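Trundus Woven Baskets — Stacking Pair

Home / Storage / Baskets and Trays / Trundus

Item no. 613
Sold as a pair: one dark brown, one honey
In stock

We have carried a lot of baskets at Kondham over the years, and the Trundus pair is the one I keep taking home. I have two sets now and I'm eyeing a third for the bathroom shelf. They're simple things, a deep brown basket and a shallower honey-colored one, and they stack one in the other when you don't need both. But they get used every single day in my house, which I can't say for most of what I own!

What they are

The dark basket is the deeper of the two. It's a rectangle with soft rounded corners, and the sides flare out a little toward the top, so you can get your whole hand in and root around without scraping your knuckles. The upper part of the weave is open and lets light through. Lower down it closes up. The base is woven too, flat and ribbed, and small jars stand up on it better than I expected.

The honey basket is lower and more of a tray in spirit. I use mine on the table for bread, and between meals it goes back under the dark one. The weave on this one has a slightly wobbly, handmade character that I love. If you want every strand ruler-straight, you may be happier with the Tukmont boxes on the next page (also very nice, much more buttoned up).

Both have a thick braided rim. It's the first thing people reach for, and it gives you a proper grip when the basket is full of apples and you're trying to open the pantry door with your elbow.

Material

The dark basket is woven from synthetic rattan with a bit of gloss to it. It wipes clean, it doesn't shed little bits onto the shelf, and it won't snag a knitted sleeve the way dry willow does. We get asked whether the shine wears off. The set in our own kitchen went up in December and gets wiped down most nights, and I can't see any change so far.

How people use them

Bread and rolls on the table, with a cloth in the bottom. Fruit, of course. Onions and garlic in the dark one, where the open weave helps the air move. Packets — the soup mixes and yeast and half-used bags of lentils that otherwise slide around the back of a cupboard forever. Napkins. Mail. Remote controls. One customer keeps all her seed packets in the honey basket and her gloves and string in the dark one, and carries the stack out to the greenhouse together.

In a hallway the pair works well side by side: keys and sunglasses in the shallow one, hats and dog leads in the deep one. On open shelves I like them stacked, because the two colors together look so good against a pale wall. Put a folded dish towel in the top one and you've got a spot for eggs.

Fit and stacking

The dark basket sits down inside the rim of the honey one. It isn't a tight fit, so there's no tugging to get them apart, and you can lift the top one off with one hand. It doesn't lock, though. If you're carrying the stack, hold it by the lower rim.

We don't recommend stacking the other way with anything fragile underneath. The honey basket will perch on top of the dark one but it can tip if you load one end.

Please measure your shelf before you order, and leave some room above so you can reach in. These are woven goods and there's a little variation from basket to basket. If your space is really tight, write to us with the item number and we'll take a tape measure to the exact pair we're sending you. I mean it, we do this all the time.

Care

Shake out the crumbs first. Wipe with a damp cloth and a drop of dish soap, then a clean damp cloth, then leave to dry upside down. For flour in the weave, use a soft dry brush (an old pastry brush is perfect) before any water goes near it.

No dishwasher. Keep away from stovetops, radiators and the top of the toaster oven. Line the basket if you're putting unwrapped food in it.

If a strand end works loose, don't pull. Tuck it back under the next row with the tip of a butter knife.

Liners

The Nikolaidis cotton liners fit the honey basket nicely and fold over the rim with enough left to cover warm rolls. They come in oatmeal, brick and a dark green, and they're machine washable. They're too shallow for the dark basket — it bunches at the corners and drives me up the wall. For that one I use a plain dish towel.

Ordering and delivery

Orders placed before 11 in the morning go out the same day. The pair ships stacked, in a plain cardboard carton with paper between the two. No plastic. If something arrives squashed, give it an hour at room temperature before you worry, as the sides usually ease back into shape on their own. If they don't, send us a note and we'll replace the pair.

Returns are fine for 8 weeks as long as the baskets are clean. You don't need the original carton.

We sell these only as a set at the moment. A few of you have asked for two dark ones or two honey ones, and I've passed that along. If we get loose singles they'll be listed under item no. 326.

From customers

"Bought for the table, ended up in the craft room holding yarn. Ordered again for the table."

"Nice and light. I can pull the dark one down from over my head without a stool."

"The honey color is warmer than I thought it would be, closer to orange than straw. I like it but worth knowing."

That last one is a fair point. The honey basket is definitely on the tan-orange side, and under a warm bulb it glows a bit more. Next to pine or oak it blends right in. Against white it stands out, and for me that's half the fun.

Questions about sizes, liners or a bigger order for a café or guest house can go to Iason Tzanetos at the Kondham counter, or use the contact form at the bottom of any page.

Page last updated 2024-03-14
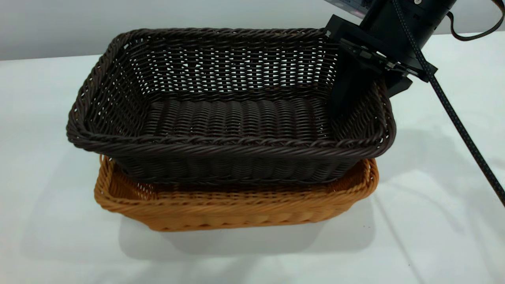
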